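From: Saulius Tamošiūnaitė
To: Trutolthorpe Makeup and Face Paint list
Subject: Re: Re: brush storage, upright or flat?

On Tuesday, Maxence Marty wrote:

> I'm redoing my kit shelf before the Vurkgate shows and I want to
> get the brushes out of the canvas roll. They come out of it with
> the hairs bent and I can never find the one I want. Does anyone
> here keep theirs standing up? My worry is dust, and also that a
> tall cup lets them all fall over to one side. I have 16 brushes I
> use every week and another 10 or so that I could put away in a
> drawer. The counter at Vurkgate is narrow, so whatever I get can't
> be deeper than my hand.
>
> Also, does washing them and then standing them up straight away
> do any harm? Someone at Delorme told me it does.
>
> Maxence

Maxence,

I went from a roll to upright a couple of years ago and would not go back. The roll is fine for carrying. For working out of, it's slow, and it presses the soft heads flat if you tie it tight.

On the falling over: yes, they lean, whatever you put them in. One wide cup is the worst for it because every handle slides to the same side and the heads end up pushed together. Dividers fix most of that. You still get some lean, but only within each section, and the heads stay apart.

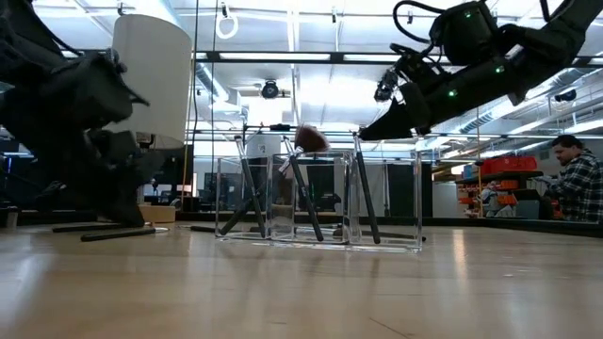
Clear acrylic is what I'd buy again. It wipes clean with a damp cloth and you can tell when there's powder collecting at the bottom, which you can't with a ceramic mug. Three compartments is a good number for a narrow counter. Look at how the handles lean with only a few in there, and how the fluffy brown head in the middle one still stands clear of the rim. That's the thing to check before you pay for one. If the walls come up too high, a short-handled brush drops down inside and the hairs rub on the edge every time you pull it out.

I would not try to put all 16 in one organizer. Mine is a Celtisitz, bought secondhand, and I stop at 7. Past that I'm pulling out two to get one. Get two of them and set them side by side, one for face and one for eyes and lips. The 10 for the drawer can stay in your roll, left untied.

Dust is a fair worry. At home I drop a clean cotton bag over the whole thing at night. At a show I don't bother — they're in use all day and go back in the case after.

On washing, the person at Delorme was right. If you stand a wet brush with the head up, the water runs down into the ferrule and loosens the glue. I lost a good powder brush that way. Squeeze the head in a towel, reshape it, and lay it flat with the hairs hanging just over the edge of a shelf. Leave it overnight. The big ones can need most of the next day too. Then they go back upright.

One other thing for Vurkgate. Those counters get bumped, and acrylic slides on a smooth top. Cut a piece of rubber shelf liner to fit under it.

I have a spare two-section one that you can have if you're coming to the September meeting. It has a scratch down the front but no cracks. Let me know and I'll put it in the car.

Saulius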